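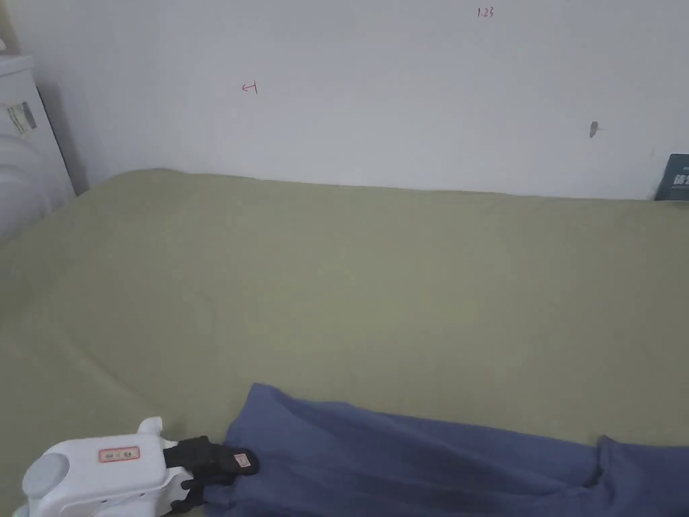
Bed station, left gripper closed on one end of the blue cloth.

15/12/2020

Folding demos with the hand-held gripper, Masham task list, item 3. Gerardo Marchetti on the gripper in the morning, me after lunch.

Total kept so far is 477. We added 86 today and threw out 15. Most of the rejects were mine: I closed the jaws too early and pinched the green sheet along with the cloth, so the whole lot lifted. Coming in lower and flatter from the left helped. Gerardo does it that way already and had hardly any bad ones.

The blue cloth is harder than the towels. It bunches into a long strip and the end is hard to tell from a fold. Agreed rule for now: grip the end nearest the left hand, pause for a count of two, then pull. If the grip slips, open fully and start the demo again. Don't re-grab partway, the Vukeo script splits the file when the jaws open twice.

Smooth the sheet between runs but leave the small wrinkles. Brema wants some variation in the background colour and texture, and a sheet pulled dead flat won't give them that.

Jaw opening read slightly high by the end of the day. Re-zeroed it, need to check the last batch against the log.

To do before January:
- replay the first batch on the arm at half speed
- second cloth in a different colour
- ask Gerardo where the spare finger pads went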